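Timmermans workshop releases Purkow, a practice table for home robot builders

August 30, 2026

14 shares | 3 comments

We've finally done it! After a long slog that began in May, Aníbal Villanueva and I are putting Purkow out into the world, free for anybody who wants it. It's a simulated dining room where you can try out your arm's moves before you let the real thing loose near your crockery. We put it together at Timmermans, the shared workshop where the two of us rent a bench (and drink far too much of the tea).

I'm building a small arm at home, called Semau, and my kitchen is not a big one. Every time I changed the code I had to clear the worktop, and I still managed to lose a mug. Aníbal said we should make a pretend table first, and I grumbled, and he was right. 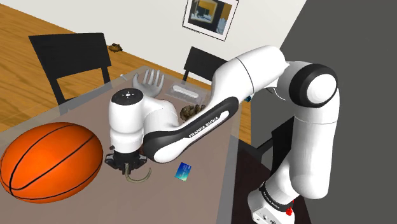

Purkow lets you change what's on the table and have another go straight away. You choose the objects, set the arm going and watch how it copes. I like a really mixed lot myself, so there's a basketball sharing the tabletop with a pinecone and a little blue and teal card, and the gripper comes straight down by a thin hook. The arm is a Franka Emika model, but you can swap in your own if you've got the drawings for it. Semau went in over a weekend!

The first release comes with 508 table layouts, and over 70 of them were sent in by other members of the workshop. Rigoberto Rivadeneyra wrote the setup guide, and he's happy to take questions at the Cullura open bench evening, where we'll have 2 laptops running it. Bring your own arm files if you have them, and a mug.

2 comments waiting for approval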